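The long argument over Planton's footbridge

Council has voted on the Vokbridge crossing three times and still can't agree on what it voted for

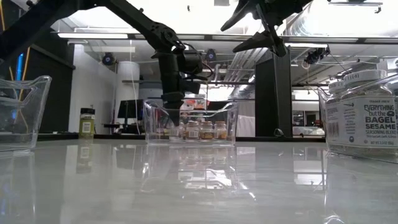 The meeting in November started at 6 in the evening and the footbridge came up a little before ten. By then most of the public seats had emptied. The people who stayed were mainly from the east side of the river, where getting to the medical centre on foot means walking up to the highway bridge and back down again.

Planton Shire has been talking about a pedestrian crossing at Vokbridge for 8 years. The old timber one was closed after an inspection found rot in two of the piers, and it was taken down the following winter. Council said at the time that a replacement would be a priority. It has appeared in every budget since, usually as a line for further design work.

Mounir Hamdy was elected on the east side in the last round and has made the bridge his main business. He used to drive a school bus, and he talks about the shire in terms of stops and turning circles. At the November meeting he moved that council call tenders for the design it had already paid for.

"We own the drawings," he told the chamber. "We've owned them for two years. They're in a drawer."

The motion passed by one vote. What happened next depends on who you ask. Councillors who voted yes believed they had approved the full crossing, with ramps at both ends and lighting. Two others who also voted yes say they understood it to be the cheaper version, which has stairs on the western side and no lights. The motion referred only to "the adopted design", and both versions have been adopted, at different meetings, without either being withdrawn.

Staff have asked for direction. The mayor's office says the matter will come back to the chamber once legal advice has been received.

The difference between the two is mostly about ramps. The western bank is steep, and a ramp with a gentle enough grade for a wheelchair or a mobility scooter has to fold back on itself twice. That takes up land now used for parking behind the Flastomel building, the old rubber works that has been divided into small tenancies. The tenants would lose a row of spaces. Several wrote to council to object, and their letters run to more pages than the engineering report.

One of them, a upholsterer who has been in the building since it was converted, said she wasn't against the bridge. She wants it moved downstream. The trouble with downstream is the flood level, and that was looked at in the first study and again in the second.

On the other side of the river the view is simpler. A petition left on the counter at the Son bakery gathered 403 signatures over the spring. It asked for a bridge people could get a pram across, and said nothing about which design that was. Council received it, noted it and referred it to the same staff who were already waiting for direction.

Money is the other half of it. The state grant that would cover part of the work has a condition that the crossing be accessible from both banks. The cheaper design doesn't meet that condition, so it may end up costing ratepayers more than the dearer one. This was set out in a table in the November agenda papers. It didn't come up in the debate, which spent most of its time on whether Councillor Hamdy's motion should have been lodged a week earlier.

He concedes it was late. He says he gave it to the front counter on the last afternoon and was told the person who stamps them had gone home.

There have been attempts to settle things outside the chamber. A public session at the hall in winter drew 200 people, more than the chairs allowed for, and ran well past its finishing time. Staff put both designs up on boards and asked residents to mark the one they preferred. The ramps won easily, but the session was described in the notice as an information evening, and a later report said its results could not be treated as consultation. A second session was promised and hasn't been scheduled.

Meanwhile people have found their own ways across. In dry months there is a line of flat stones below the weir that the high school students use, and the shire has put up a sign telling them not to. The community bus added a loop past the medical centre, two mornings a week, paid for from a transport fund that runs out at the end of the financial year.

The western abutment of the old bridge is still there, with a mesh fence across it. Someone has cut the fence and someone from the depot has wired it back together, more than once. From there it is an easy throw to the other side, and you can read the clinic's opening hours off the board by the door.

Legal advice on the meaning of the motion is expected before the next ordinary meeting. Councillor Hamdy has already lodged another one, naming the design by its drawing number. He handed it in before lunch and asked for a receipt.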